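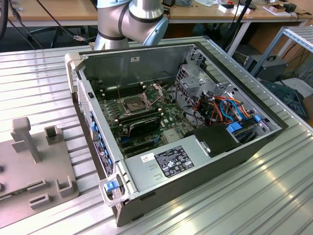 A desktop computer lying on its side with the side panel off.

What's Hiding Inside a Computer?

Have you ever wondered what goes on behind the plain metal side of a computer? Let's have a look together!

The big green board is called the motherboard, and it's a bit like a town where all the parts can send each other messages. Near the middle sits the processor, a flat gray square that does the computer's thinking — adding, comparing and sorting, faster than you can blink. It rests in a special seat called a socket, and the little metal lever holds it snugly once it's pushed down.

The dark slots close by are for memory, where the computer keeps the things it is busy with right now (your half-finished drawing, for instance). And the silver box? It's the power supply, which takes electricity from the wall and shares it out through wires like the colorful ones.

Please don't open a computer by yourself, though. Ask a grown-up first, and leave the power supply box closed, even when it's unplugged!

Written by Lakshmi Gounder, March 2019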